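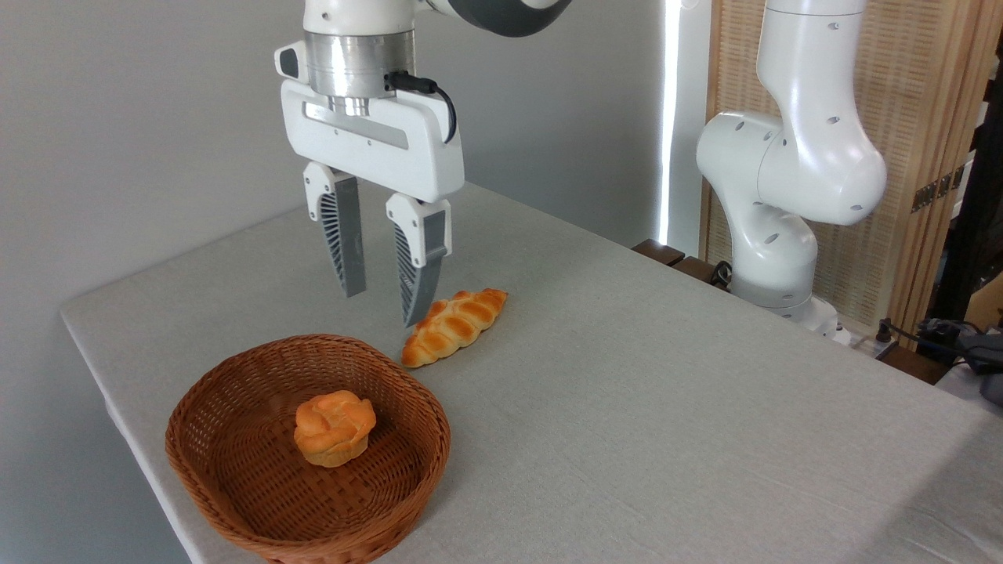 Table Cloth Hire and Laundering: Frequently Asked Questions

Applies to all hire orders placed with Skokthorpe Linen from our Draddale depot. Last revised December 20, 2023.

Which size of cloth do I need?

Measure the table top, then add twice the drop you want on each side. A trestle measuring 183 cm by 76 cm with a 30 cm drop all round needs a cloth of at least 243 cm by 136 cm. For a full-length drop, measure from the top edge to the floor and subtract 1 cm so that the hem clears it. Round tables are worked out the same way, using the diameter.

If your size falls between two of ours, order the larger. Cloths are not cut or re-hemmed for single hires.

What are the cloths made of?

There are two ranges. Khasawneh is a cotton and polyester blend in a plain weave, used for most banquet and exhibition work. Skollach is all cotton with a satin band and is heavier. Skollach creases more readily in transit and should be unfolded the evening before use where possible.

What colours are available?

Khasawneh is stocked in 14 colours, including white, ivory, black and two greys. Skollach is stocked in white and ivory only. Colours on a screen are not a reliable guide. Swatches are sent by post free of charge, one set per customer.

Will all the cloths in my order match exactly?

Cloths are picked from a single dye batch if the order is for 17 or fewer of one size. Above that number we may have to draw on two batches, and there can be a slight difference in shade under daylight. Packs are marked with the batch letter, so the two can be kept to separate parts of the room.

Can I iron or steam the cloths on the table?

Steaming is allowed on both ranges. Keep the steamer head 5 cm clear of the fabric and do not use it over a varnished or waxed top. Ironing on the table is not allowed. Fold marks in Khasawneh normally drop out under light steam. Skollach may need pressing on a board at the cotton setting while slightly damp.

How do I stop a cloth from slipping?

Use an underlay. Bonded felt is supplied by the metre and should be cut 2 cm short of the table edge all round. Plastic clips may be used on tops up to 4 cm thick. Do not use staples, drawing pins, double-sided tape or adhesive putty. Damage from any of these is charged as a replacement.

Do I need to wash the cloths before returning them?

No. Shake out crumbs, remove clips and return the cloths dry in the bags provided. Washing at home can set stains that our own process would lift, particularly tannin and candle wax. If a cloth has become wet, dry it flat or on a line before bagging. Cloths bagged damp will develop mildew, and mildewed cloths are charged in full.

What should I do about a spill during the event?

Blot with a clean white cloth and cold water. Do not rub. Do not apply salt, white wine or bleach. Put a slip of paper in the bag saying what was spilt, as the treatment depends on it.

How is wax removed?

Leave it in place. It is lifted at the depot with absorbent paper and heat, followed by a solvent for any dye left by coloured candles. Scraping with a knife cuts the surface yarns.

How long is the hire period?

Standard hire is three working days, counting neither the day of delivery nor the day of collection. Extensions are charged per cloth per day. Orders may be changed up to 13 working days before delivery. After that the quantity can be increased, subject to stock, but cannot be reduced.

Is there a closed period?

The depot closes for stocktaking in January. Collections due in that week are moved to the next working day with no extra charge.

Who deals with queries?

Order and delivery queries go to Petronella Fourie. Questions about stains, shrinkage or fabric certificates go to Silvia Michalík in the laundry office. Please quote the order number printed on the bag label.

Contact | © Skokthorpe Linen | Back to top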